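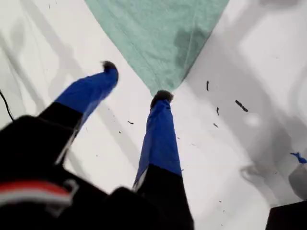 The Usholm 2904 table cover is supplied to hospitals, schools and residential homes that need a plain white surface for daily work and are not able to launder heavy linen on site. It is sold by Declercq under the Usholm name and replaces the earlier Mostley cover, which was withdrawn in April. The cover is intended to lie loosely, and users should expect it to look much as any white covering does in ordinary service, slightly wrinkled and without a pressed finish. Institutions that require a flat surface for formal dining are advised to order the Nunard version, which is weighted at the hem.

Material and sizes

The cover is woven from a cotton and polyester yarn and is available in white only. It is made in three widths, each of which may be ordered with a plain or an elasticated edge. Elasticated covers are cut to order and cannot be returned unless faulty. Customers should measure the full length of the table, including any fixed end leaf, before completing the order form.

Care

Wash before first use. The cover may be washed at up to 60 degrees and tumble dried on a low setting. Bleach weakens the edge stitching and must not be used. Stains from ink and iodine should be treated on the day they occur. Covers should be stored folded, in a dry cupboard, away from direct sunlight.

Ordering

Covers are packed in bundles of 10. Orders for a single bundle are accepted from existing account holders; new customers are asked to order at least 3 bundles in the first instance. Framework orders of 2000 covers or more are handled separately by Jolien Bosman, to whom delivery schedules should also be addressed.

Samples are available on written request and need not be returned. Questions concerning laundering should be sent to Cor De Smet in the technical office. Covers bought under the Mostley name remain under guarantee for the period stated on the original invoice.

Last updated: 21 January 2008
Share (3)
Comments (0)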